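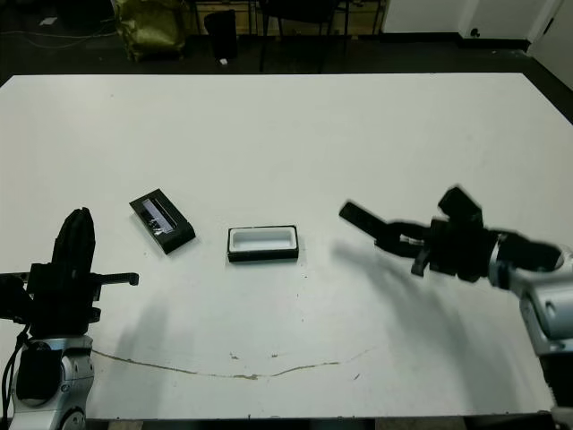
How a Robot Club Teaches Two Arms to Work Together

Two robot arms, one table and two small things to pick up. That is most of what the Grinier Robot Club needs for an afternoon of work. The club is for students ages 10 to 14, and this year its project is called Clusora. The goal of Clusora is to get a pair of robot arms to put a small case into a tray.

It sounds easy. You could do it with your eyes shut. For a robot, it takes months.

What is a gripper?

A gripper is the hand of a robot. It does not look much like your hand. The ones on the club's arms are black, and they have long, flat fingers that open and close. There is no thumb, no palm and no skin.

Your skin tells you a lot. When you hold an egg, you can feel how hard you are squeezing. The club's grippers can't feel anything, so the students have to decide how far the fingers should close. If they close too far, they can crack a case. If they don't close far enough, the case falls out.

Joints

Bend your elbow. Now turn your wrist. Each place where your arm bends or turns is a joint, and robot arms have joints too. Inside each joint is a motor. The computer tells every motor how far to turn, and all the turns added together put the gripper in the right spot.

This is the part new members find hardest. If one joint near the bottom of the arm is off by a tiny bit, the gripper at the far end can miss by a lot. Try it with a long stick. Hold one end, move your hand just a little, and watch how far the other end swings.

Why use two arms?

Think about opening a jar. One hand holds the jar and the other turns the lid. Many jobs are like that, and the case and tray job can be too. If the tray slides when the case touches it, the case lands in the wrong place. One arm can hold the tray steady while the other brings the case.

The trouble is that two arms can bump into each other. The students write rules to stop this. One of their rules says that only one arm may be over the middle of the table at a time unless both are moving slowly. Another says that if the computer loses track of an arm, both arms stop.

Learning by copying

The club does not tell the robot every single move. A student guides the arms through the job, and the computer saves what the arms did. One time through the job is called a demonstration. The students had recorded 116 demonstrations by the end of March. They now have 425.

Then a computer program looks at all of them and tries to work out what they have in common. After that, the robot tries the job by itself.

The demonstrations can't all be the same. If the case always starts in the same spot, the robot learns to reach for that spot, even when the case is somewhere else. So the students move things between turns. Sometimes the case lies straight and sometimes it is tilted. Sometimes the tray is close to it and sometimes it is far away.

"The first group put everything in the same place every time because it was neater," says Munther Sabbagh, who runs the club. "The robot was very good until I moved the tray."

What makes it hard?

Shiny things are hard. The case has a clear window on top, and light bounces off it. The bright spots change when the case turns, so to a computer it can look like a different object.

Shadows are hard too. Each arm throws a shadow on the white table, and the shadow moves when the arm moves. People know that a shadow is not a thing you can pick up. A computer has to learn it.

A job in the club

Every student takes turns at these jobs:

Driver: guides the arms.
Setter: moves the case and tray to a new place before each turn.
Stopper: keeps one hand by the stop button and does nothing else.
Writer: puts down what happened in the notebook, including the mistakes.

Arvid Haugland, 12, likes being the stopper. "It's boring until it isn't," he says. He has pressed the button twice this year. Both times an arm was heading for the edge of the tray.

What happens next?

The club will show Clusora at the Tarawneh Youth Robot Day on 30 Jul 2026. Each team gets 35 tries in front of the judges, and the judges choose where the case and tray start. The students have been practicing with starting places picked by their parents.

Words to know

Gripper: the part at the end of a robot arm that holds things.
Joint: a place where an arm bends or turns.
Motor: a machine part that makes something move.
Demonstration: one time through a job, shown to a robot so it can learn.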